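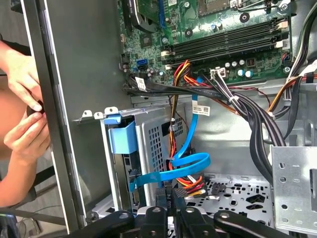 Kurkuton Wall Map of Borders, Straits and Sanctions

Home » Shop » Maps » Kurkuton

I've been arguing about foreign policy at kitchen tables for most of my adult life, and I got tired of doing it with a school atlas that stops at capitals and rivers. So I drew the map I wanted! The Kurkuton shows who claims what, which borders are disputed, which countries are under trade restrictions, and the 12 straits and canals that everybody suddenly cares about when a tanker gets stopped. It comes as 2 sheets that hang side by side (or one above the other, if your hallway is like mine).

There are 3000 place names on it, and Dace Stankevičius checked the spelling of every single one. Where two governments use different names for the same town, I print both, same size. I know that annoys some people. Dashed lines are disputed borders, solid lines are settled ones, and gray shading means peacekeepers are there.

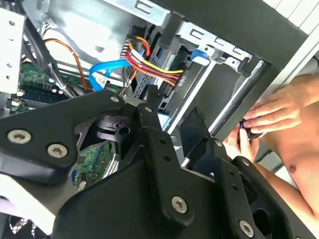
The back of the second sheet is all about export controls, and it's my favorite part. Chip rules sound terribly dry until you trace them across a map, and then you can't stop (I lost a whole Wednesday to it). Think of an open desktop computer case like this one, and how many customs forms the parts inside could have gone through. Mwanahawa Ondieki wrote the notes for this side, and she keeps them short.
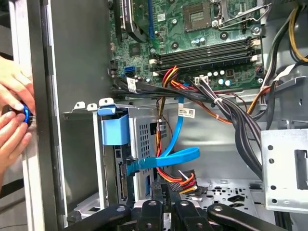 Inside a desktop tower, with the motherboard in view.

The first printing is 1000 copies, done by Vasiliauskas on heavy matte paper that takes pencil nicely, so go ahead and scribble on it. Maps ship rolled in a tube. I don't fold them, please don't ask!

Borders move, so I post a correction sheet every December, free to print at home. If you bought the older Nomisar map from me, the new one is wider and won't fit that frame, sorry.

Classroom orders: write to Kadri Butkienė and tell her how many walls you've got.

Add to cart | Shipping and returns | Ask me a question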